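Grametti Floor Plan Kit for Listing Agents: Four Months of Use

Category: Measuring and floor plans
Reviewed by: Américo Morais

The Grametti kit consists of a laser distance meter, a wall bracket, a soft case and a license for the Wula phone app. The meter sends each reading to the app over Bluetooth, and the app draws the room. Output is a dimensioned floor plan in PDF or PNG and a table of room areas in CSV. It is sold to agents and small brokerages who want a plan in every listing and do not want to book a measuring service each time.

I have used it on 14 listings since April. They were mostly older single-family homes, with two condos and a duplex. The smallest was a condo of 900 square feet.

Setup

Pairing took under a minute on an Android phone and failed twice on an older iPhone before it went through. The meter has to be woken with the side button before the app is opened. The quick start card lists those two steps in the opposite order. Firmware updates run through the app and require the meter to be plugged in, even with a full battery.

The app asks for a reference point at the back edge or the front edge of the meter. It remembers the choice per project, but a new project always resets to the back edge. I measured a full basement with the wrong setting and every room came out short by the length of the unit.
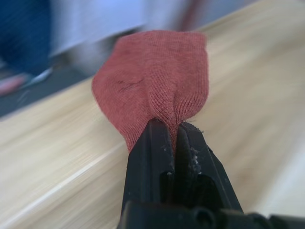
Accuracy

I checked the meter against a steel tape on interior walls of various lengths. On runs under 20 feet the two agreed to within an eighth of an inch. On longer runs the difference stayed under a quarter inch indoors. Outside in full sun the red dot cannot be seen past the width of a driveway, and the meter returns an error code in place of a number. Exterior measurements should be taken early or late in the day, or with a target card, which the kit does not include.

Glass is a weak point. Sliding doors, mirrored closets and shower enclosures gave readings that were plainly wrong, in one case placing the far wall of a bathroom inside the neighboring bedroom. A sheet of paper held against the glass fixes it.

Drawing rooms

Rectangular rooms are fast. Take two readings, tap the corner, and the room is placed. A three-bedroom ranch takes me 35 minutes including closets and the garage. Bay windows, angled halls and split levels are slower. The app assumes 90-degree corners unless told otherwise, and the angle tool is buried two menus down.

Sloped ceilings are handled better than I expected. You enter the height at the low wall and at the ridge, and the app shades the portion of the floor below the cutoff height. The cutoff can be edited, which matters for finished attics where the local rule on countable area differs from the default.

Wall thickness is a single value for the whole project. In a house with an addition, or with brick on one side and siding on the others, the exterior outline will be off. I now draw the addition as a separate project and join the two in the PDF.
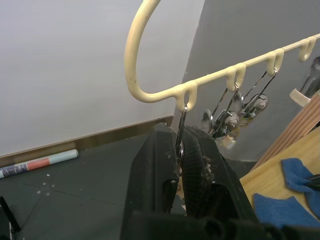

Glória Prata disagrees on the wall thickness point. She wrote after the first version of this review that the value can be overridden wall by wall with a long press on the line, and that she has done so on stucco houses without trouble. She added that the override is lost if the floor is duplicated to make a second story. I tested both statements and both are correct. The long press is not in the manual.

Area calculations

The CSV lists each room, each floor, and a total. Garages, unfinished basements and porches are excluded by default and can be switched on one at a time. The total is measured to the outside wall face. That is the usual convention for detached houses and the wrong one for most condos, where interior dimensions are used. There is a toggle for it, labeled "Net", with no explanation.

Compare the total with the county record before publishing. Three of my listings differed from the record by more than 100 square feet. In two of them the record was missing a later enclosed porch. In the third I had counted a stairwell twice, and the app gave no warning. 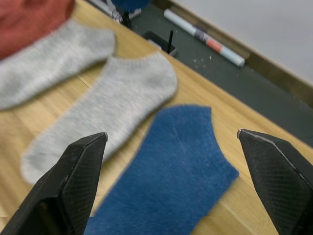 The stairwell error comes from the way floors are stacked. Each floor is drawn independently and the app does not check for shared openings. Mark the stairs as an opening on the upper floor and the area is subtracted correctly.

Battery and build

One charge covered five houses. The port is USB-C under a rubber flap that has already loosened. The wall bracket is light and of little use on textured plaster. The soft case holds the meter and the cable but not the bracket.

Support

I sent two questions. The first, on the Bluetooth failure, was answered the same afternoon. The second, on the CSV column order, is still open.

Compared with the Nidix

The Nidix meter has a rear camera with a crosshair, so it can be aimed outdoors, and it stores 1000 readings on the device. Its app has no ceiling cutoff and exports PNG only. For exterior work I would take the Nidix. For interior plans that go straight into a listing, the Grametti saves a step on every house.

Ratings

Accuracy indoors: 4.5 of 5
Accuracy outdoors: 2 of 5
App: 3.5 of 5
Documentation: 2 of 5
Overall: 3.5 of 5

The license covers two phones. Moving it to a third requires an email to support.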